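Section 4. Installing and Starting the Pumska Under-Sink Water Filter

4.1 Before You Begin

This section applies to the two-stage Pumska filter supplied with a separate drinking water faucet. Owners of the countertop version should go to Section 6. Read all of Section 4 once before opening the cartridge bags, as the cartridges must be fitted soon after they are unsealed.

The filter is intended for cold, treated water from a public supply. It does not make untreated well water or surface water safe to drink. If your home has its own well, have the water tested and speak to a licensed plumber before installation.

Supply pressure at the sink must not be higher than 500 kPa. Where the pressure is higher, or where it is not known, a pressure reducer must be fitted ahead of the filter. The reducer is sold separately.

You will need:
An adjustable wrench
A Phillips screwdriver
A drill, if your sink has no spare hole for the faucet
A bucket and two dry towels
A tubing cutter or a sharp utility knife

CAUTION: Do not connect the filter to the hot water line. Hot water will damage the carbon cartridge and may cause the housings to crack.

4.2 Choosing a Position

1. Open the cabinet under the sink and find the cold water shutoff valve. In most kitchens it is on the right, but follow the pipe up to the faucet to be sure.
2. Choose a place on the side or back wall of the cabinet where the bracket can be screwed into solid material.
3. Leave a hand's width of free space below the housings. They are removed downward when the cartridges are changed.
4. Keep the filter away from the dishwasher drain hose and from any electrical outlet.

Note: Filtered water may be used for drinking, for cooking, and for rinsing fruit and vegetables. There is no benefit in using it for washing dishes, and doing so will shorten the life of the cartridges.
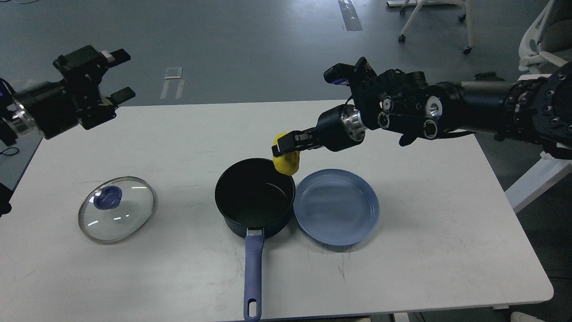 5. Hold the bracket level against the wall and mark the two screw positions with a pencil.
6. Drill pilot holes and fasten the bracket with the screws from bag A. Tighten by hand. A power driver can strip the holes in thin cabinet walls.

4.3 Connecting the Supply

1. Close the cold water shutoff valve, then open the kitchen faucet to release the pressure. Wait until the flow stops.
2. Place the bucket under the valve and disconnect the flexible hose that leads to the kitchen faucet. A small amount of water will run out.
3. Screw the supplied tee adapter onto the valve. The rubber washer must be seated flat inside the adapter.
4. Reconnect the flexible hose to the top of the tee adapter.
5. Cut the blue tubing to length. The cut must be square and clean.
6. Push one end of the tubing into the side port of the tee adapter until it stops, then pull back gently to check that it is held. Push the other end into the port marked IN on the filter head.
7. Run the white tubing from the port marked OUT to the stem of the drinking water faucet.

CAUTION: Do not use thread tape on the push-in ports. Tape prevents the inner ring from gripping the tubing and is a frequent cause of slow leaks.

Note: The tubing may be bent in a wide curve but must never be folded. If a section has been folded, cut it out and use a new length. Spare tubing can be ordered from Satent Customer Parts or collected from the service counter at Lunde.

4.4 Fitting the Cartridges

1. Wash your hands.
2. Unscrew both housings from the filter head. Check that an O-ring is lying in the groove of each one.
3. Remove the sediment cartridge from its bag and stand it in the first housing, on the IN side.
4. Remove the carbon cartridge from its bag and stand it in the second housing, with the end cap marked TOP facing upward.
5. Screw the housings back on by hand until they stop, then give each one a further quarter turn with the housing wrench. Do not go beyond this point.
6. Write the month of installation on the white label – for instance, March – and stick it to the front of the bracket where it can be read without moving the filter.

4.5 First Flush

The first water through a new carbon cartridge is gray or black. This is fine carbon dust left from production. It is harmless but should not be used for drinking or cooking.

1. Open the drinking water faucet.
2. Open the shutoff valve slowly, over several seconds. Air will sputter from the faucet.
3. Let the water run for ten minutes. During this time, feel each joint with a dry finger and look for drops.
4. Close the faucet and leave the system under pressure for one hour. Check the joints again.
5. Run the water for a further five minutes. It should now be clear. If it is still gray, repeat this step. 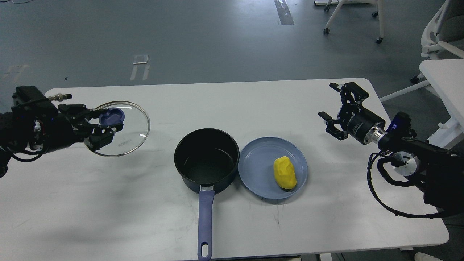

Water that looks milky and clears from the bottom of the glass upward contains only small air bubbles. The effect may last for several days and requires no action.

CAUTION: If any joint is leaking after the one-hour check, close the shutoff valve and go to the table of faults in Section 7. Do not leave the home with a leaking system under pressure.

4.6 Setting the Usage Counter

The counter on the filter head records the volume of water used and shows when the cartridges are due for replacement. It leaves the factory set to zero and is locked.

1. Pull out the plastic battery tab.
2. Press and hold the RESET button until the display flashes.
3. Press RESET once for the standard setting of 3,000 liters. In areas with soft water, press it a second time for 4,000 liters. Your water supplier can tell you whether the water in your area is soft.
4. Wait until the display stops flashing. The counter is now running.

Replace both cartridges when the display shows END, or after six months, whichever comes first. The six-month limit applies even if very little water has been used.

Note: After any absence of more than three days, run the drinking water faucet for two minutes before use. After more than four weeks, replace both cartridges.

4.7 Registration and Help

Complete the registration card and return it to the Satent office at Grorkgate. The service line is open every day except Sunday. Please have the serial number ready when you call; it is printed on the underside of the filter head.

Section prepared by Liv Kvam. Technical review by Benedito Coutinho.

Continue to Section 5, Changing the Cartridges.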